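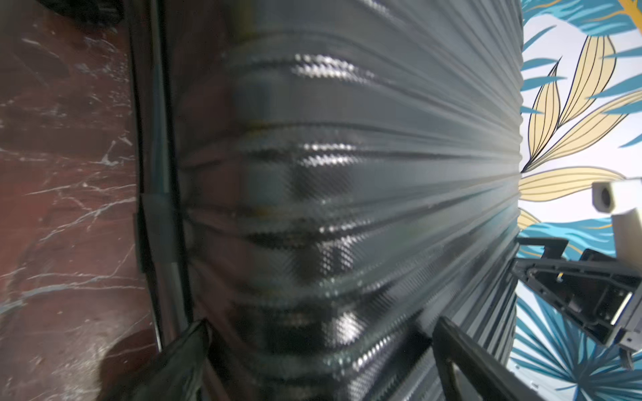
La oferta de Otusa llegó al taller el 18/08/2021, en una carpeta verde con mi dirección mal escrita. Ofrecían un servicio que se llamaba Daza: dos brazos, una mesa cerrada por tres lados y un mes de prueba. El precio era de 517 por semana, con la instalación incluida.

Yo llevaba 9 años preparando maletas para los viajeros de Zasoddale. Las limpiaba, las revisaba y las envolvía en plástico, y mis manos ya no cerraban bien. Por eso firmé.

El técnico puso en las paredes un papel de hojas de palmera, azules y amarillas. Me explicó que el cliente podía elegir entre dos modelos y que el otro tenía barcos. Después me dejó un manual y me pidió que anotara todo lo que me pareciera mal.

Anoté poco. La primera semana escribí que el brazo izquierdo era muy prudente y que el derecho esperaba demasiado. La segunda escribí que el plástico hacía un ruido como de lluvia sobre un techo de chapa, y taché la frase, porque no era una queja.

Una tarde traje de casa mi maleta negra, la de las costillas en la tapa. Hacía mucho tiempo que no viajaba con ella. La acosté sobre el mármol, cerca de la caja de herramientas amarilla, y me senté a mirar. Los brazos se acercaron, uno por cada lado, con la paciencia que yo tenía antes.

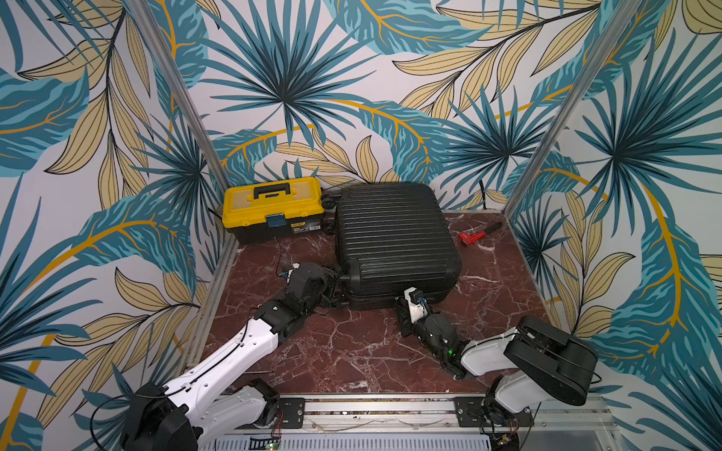
## La segunda visita

El técnico volvió en January, como dice el manual, que está traducido a medias. Quiero decir en enero. Leyó mis notas de pie, sin quitarse el abrigo.

—¿Se queda con el servicio? —preguntó.

Le pregunté cuánto costaba el modelo Odell, más pequeño, de un solo brazo. Me dijo que era para paquetes, que con maletas no servía.

Entonces firmé otra vez, por 8 meses. Él guardó el papel y miró mi maleta, que estaba junto a la puerta.

—¿Esa también es de un cliente?

—No —le dije—. Esa sale mañana conmigo.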